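Diary, April

Up at quarter to six because the cat next door has taken against the dawn. Lay there for a while composing a letter to it. Then remembered that I had promised myself a walk before work, got as far as the kitchen, and had toast.

The allotment letter has come. After four years on the waiting list I am to be given half a plot, the half being the one with the bramble on it. There is a map, photocopied so often that the paths have turned into rivers, and on it somebody has drawn my rectangle in biro and written "some clearance needed". I have seen it through the fence. You could lose a pony in there.

Rent is payable in advance. Water is extra. There is a rule against trampolines, a rule against geese, and a rule that says sheds must be "of modest intention", which I have read out to several people at work and no one has been able to help. I signed it at the kitchen table and posted it before I could think about my back.

Afternoon on the bus to Grisent to look at tools. Grisent is the big place past the ring road, where you go in for a pair of gloves and come out an hour later by the garden furniture with no idea what the weather's been doing. They had spades at every price from the sort that bends to the sort you'd leave in your will. A young man told me that what I wanted for bramble was a mattock. I said I'd think about it, went round the corner, looked up what a mattock was on my phone, and came back and bought one. It is made by Stivberg and has a sticker on the handle telling me not to use it near my feet. I would like to know where else they think the ground is.

Carried it home on the bus. Had a double seat to myself all the way.

Evening: seeds. I've been keeping them in a biscuit tin since the first year of the waiting list, in a spirit of hope, and tonight I tipped the lot out on the rug. Most are out of date. There is a packet of parsnip that should hold 300 and has been opened by something with teeth. There are two lots of the same lettuce, bought a year apart, both with "try this one!!" on them in my own handwriting. The poppies claim up to 2000 seeds and weigh nothing at all. I shook the packet next to my ear and it sounded like someone thinking.

I know I ought to be planning vegetables. What I want is flowers. My grandmother had a whole bed of them, red ones mostly, and in winter when it was bare she put artificial roses in a jug on the sill and dusted them on the same day as the clock. I was rude about them as a child. Now I catch myself looking at them in shops and thinking they'd at least stay put. There would be no greenfly. I could push a row of them into the bramble tomorrow and send the site office a photograph.

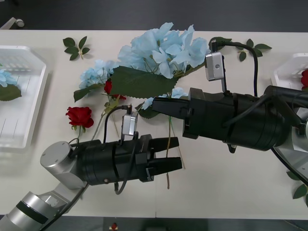 Artificial flowers on a white table, in both.

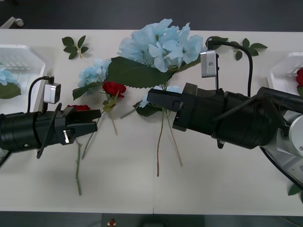

Page last changed: April, 21:40

Second entry, same month, different frame of mind.

Have now been to the plot. The gate has a combination padlock and the number in the letter was 1188, which didn't work. I tried it backwards. I tried it with more force. A woman came along with a wheelbarrow, dialled in something quite different and held the gate for me with the expression of someone who has seen a good many new people. She asked which one was mine. I pointed. She said "oh dear" very kindly and went off to her leeks.

Once you're in among it the bramble is worse and also better. Worse in that it comes up to my chin and has been joined by bindweed, nettles and what I think used to be a bath mat. Better in that it's hollow. You cut through the outside and there's a sort of brown room in the middle with hardly anything growing in it. I stood in there for a bit. A wren shouted at me.

The mattock is a brute. For the first ten minutes I swung it as I imagined people swing mattocks, and after that I let it fall over in roughly the right direction and called it a method. By half past eleven I'd cleared a patch you could put a deckchair on. I then put a deckchair on it. It's the best part of the plot by a long way, and I had my sandwiches there and got a thorn through my sock.

Things dug up so far: a trowel with no handle, the handle of something else, a length of blue rope that goes on under the path and presumably comes up in another county, a jar lid, and a china dog's head. The dog is on the windowsill now. It looks disappointed, but then it was in the ground.

The chap on the next plot grows nothing but onions, in lines so straight that I felt I should tuck my shirt in. He has views on couch grass and gave me all of them. He recommends cardboard. Everyone recommends cardboard. I've gone from being a person who flattens boxes for the recycling with a light heart to one who stands outside the carpet shop at closing time, eyeing the skip. I came home with one the size of a door, printed TRENDIDPORT in green from end to end, and had to walk sideways up the hill with it in the wind. A child asked if I was a sail.

Soaked in the bath until the water went cold. Counted scratches on the left arm, lost interest at the elbow. Found that I can't close my right hand properly, so supper was soup, drunk from the mug.

Have decided on the following, subject to knees. The front strip, by the path, will be flowers and I won't be argued out of it. Behind that, potatoes, which I'm told break up the soil, although the onion man says it's the person digging the potatoes who does that. Beans up the back fence if the fence is willing. The rest goes under cardboard till autumn and I shall refer to it as resting. There'll be no shed for the time being, as I can't afford one of even modest intention. The cheapest at Grisent was 200 and it had no floor.

Rang the site office about the padlock. They changed the number in February and will be sending out a letter.

More rain forecast. Mattock is drying in the hall on a sheet of newspaper and I have already walked into it twice. The cat next door has been sitting on the wall since teatime, looking in at the china dog.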